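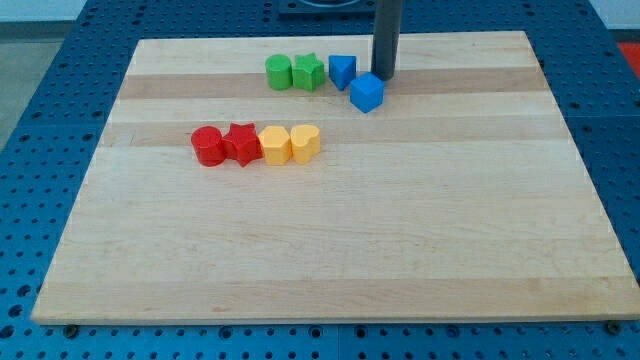 I'm looking for one more pair of hands at **Wadier**, our toy-sorting room, starting in September. You'd be matching up shape-sorter blocks, stars and cubes and so on, and getting complete sets boxed up for playgroups (we sent out 271 last year and I'd love to beat it!).

It's four mornings a week, 9.30 till noon, paid at 785 a month. You don't need experience, just patience and a good eye for a missing triangle. Olga Meireles will show you the ropes, and there's always tea going.

Fancy it? Drop me a few lines about yourself, or pop in before noon and ask for me.

Paula Gavrilă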